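January
Posted by the desk at Hemham
2 min read

Ticket 683 – label printer drops jobs after lunch

OK, so the Vovix printer in the Hemham office is at it again. It prints fine all morning, then any batch over 13 labels just vanishes from the queue. No error, no blinking light, nothing! I restarted the spooler twice and swapped the cable with the one from Gorngate.

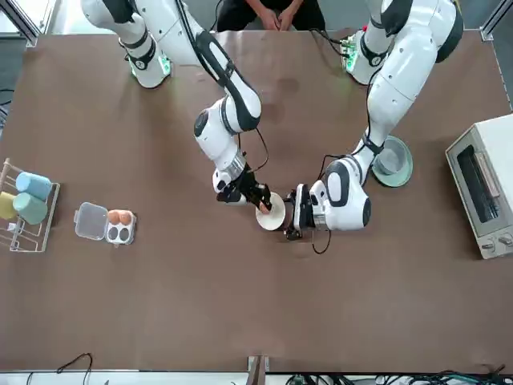
Does the printer lose jobs when it's plugged in by USB?

Only over the network so far – I ran 60 labels by USB and got every one of them.

So I went digging in the network settings (my favorite, ha) and found the sleep timer set to 8 minutes. I turned it off, sent another batch and it went through, but the one after that died halfway. 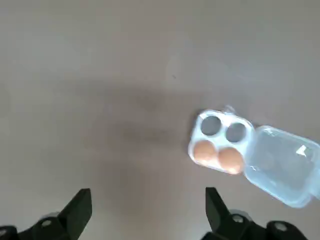
The driver was next on my list, and the Hemham machine was two versions behind the one at Villaseñor. I updated it and made up a fresh test batch with silly names so I could spot a missing one fast. The open egg carton got its own label, EGGS CLEAR PLASTIC, and that one printed twice, which is a new problem, I guess.

Duplicates stopped once I cleared the old port. Leaving this open until the afternoon batch has run again at 3 pm.

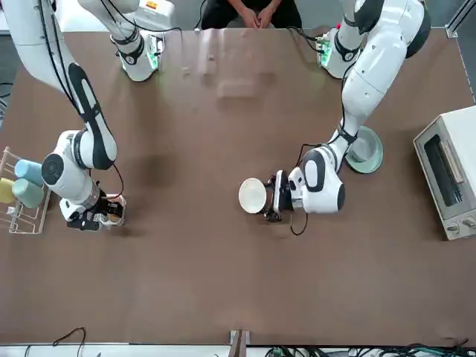 Table with the white wire dish rack at the left.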